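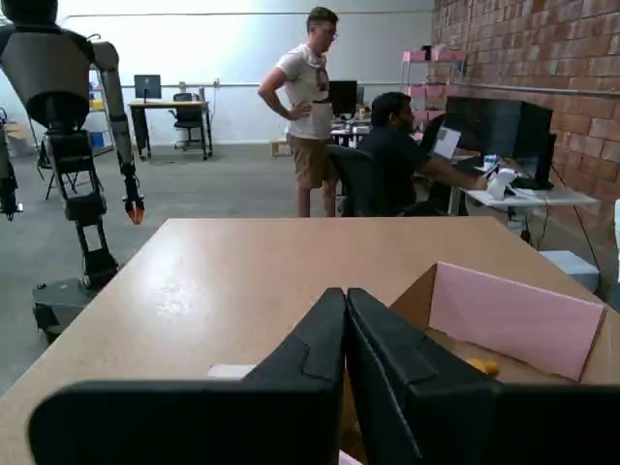 Tharun Pai
Workshop technician, Zistus

3 June 2020

Packing table, morning. Set up on the big tan table with the open cardboard box on the right-hand side, pale pink panel standing in it at an angle. I want to settle how the panel sits before we cut any more of them. The Patham order is 73 boxes, and the cutting list still has the January size on it.

The low front edge is good. You can get a hand in and lay something at the foot of the panel without knocking it. Small yellow piece went in first, down near the bottom of the pink. It is easy to spot against that color from where I stand.

Panel at a lean: takes up more room at the base than I had drawn. Straight up would leave more space in front, but then it needs something behind it. Tried a folded strip of card, 19 mm wide. Holds, though it creeps if the box is pushed along the table. Tried 51 mm, which is too stiff and bows the panel forward. Next try is two of the narrow strips, one at each side.

White card: keep it flat on the table to the left of the box until the end. When I put it in early last time it slid under the panel and I had to take everything out again.

The tabletop is a bit shiny and catches the overhead light on the left. Do the checking at the right end.

To do:
Correct the panel size on the cutting list.
Ask Aerts if they can supply the same pink in a heavier weight.
Strip stock: almost 1,298 on the shelf by the sheet, needs a proper count.
Leave the box made up as it is so the afternoon people can try the reach from the front.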